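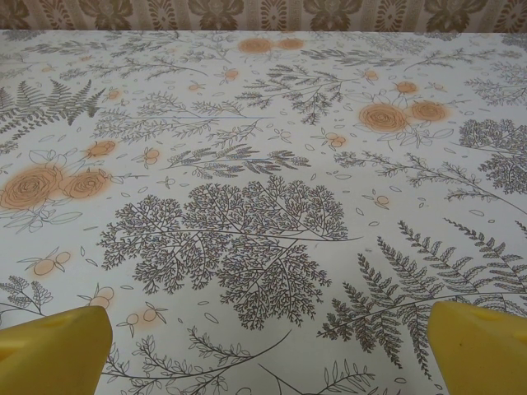
The Second Life of the Printed Tablecloth

31/07/2021

Brigitta Lehner bought her first tablecloth at a church sale in Boswood when she was nineteen. It had a burn mark near one corner and a border of cherries. She paid a dollar for it and used it as a curtain.

She now owns 168 of them, stored flat in map drawers she bought from a closing county office. Most are American cotton prints from the years after the war, when a bright cloth was a cheap way to change a kitchen. Fruit was popular, and so were state maps, roosters and ribbons. Florals outsold everything.

"People assume the flowers are all the same," Lehner says. "Look at the leaves. A good designer spent her time on the leaves."

For a long stretch the printed tablecloth was hard to give away. Families ate at counters or in front of the television, and placemats were easier to wipe down. Dealers sold the old cloths by the box to quilters, who cut around the stains. Lehner remembers a shop in Ellwood that used them to wrap china.

That has changed. Prices for clean examples began climbing a few years ago and rose faster last year, when many people were eating every meal at home and looking at the same table three times a day. In May, a seven-foot cloth with its paper label still attached sold at the Lundier auction rooms for $700. Lehner had been prepared to go to $300.

New cloth is selling too. Sumaiya Dissanayake runs Howlader, a small textile printer that makes table linen in short runs. She trained as a wallpaper designer and still works out her repeats on paper, taped to the studio floor. Her last botanical took seven drafts.

The trouble with a tablecloth, she says, is that it has no top. Wallpaper is seen from one direction. A cloth is seen from four sides, so the stems have to turn, and a rose that looks right from the head of the table can't look upside down from the foot. She scatters small shapes between the large ones — buds, berries, a loose twig — to keep the eye from finding the seams.

Her first run of that pattern was 980 yards. It was gone before the second color was approved.

Neither woman has much patience for saving a cloth for company. Dissanayake washes hers in cold water and hangs them over a door. Lehner soaks old stains overnight in oxygen bleach, never chlorine, and irons on the wrong side while the cotton is still damp. Wine she treats right away with club soda. Candle wax she leaves to harden and then lifts with the back of a knife.

The cherry cloth is still in use. It went back on the table when she moved out of that first apartment, and the burn mark goes under the bread basket.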